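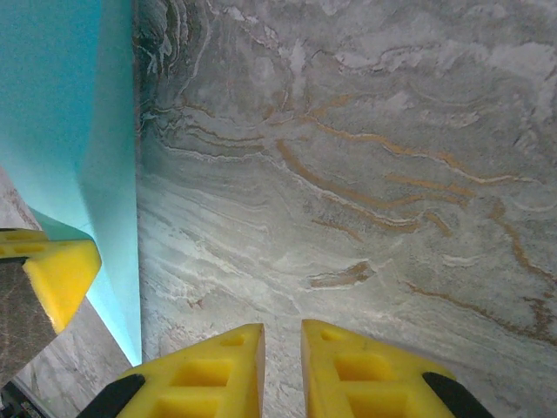
Gray stone with rust-colored veins.

The Counter at Vesadora

Duarte Prata had run the ferry office at Clamville for so long that people set their kettles by him, and when he finally bought the little bakery on the hill (Vesadora, it was called, and he never dreamed of changing it) half the town climbed up to see what he'd gotten himself into.

What he loved best was the stone. He had grown up across the water in Eder, and he swore the brown veins ran just like the creeks behind his mother's house, all of them wandering downhill together and in no hurry at all. He would follow one with his finger while the rolls were baking, and tell you who had lived along it, and who had married whom, and by then you'd missed your boat.

His granddaughter Ines came to stay in February, bringing a suitcase full of colored sheets and not one pair of warm socks.

"Every creek needs something on it," she said, and she sat down to fold.
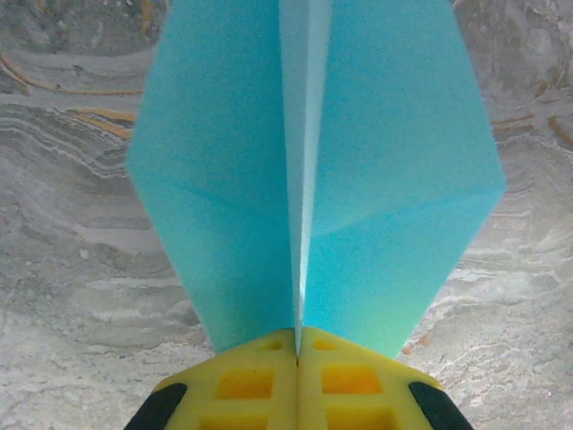 The Last Boat

By evening the wind had come up from Briven and the 200 rolls meant for the church supper were still in the shop. Duarte looked at the dark harbor, and then at Ines, and reached for both their coats.

"Well," he said, "I know the captain. He owes me a favor, and he's terribly fond of rolls."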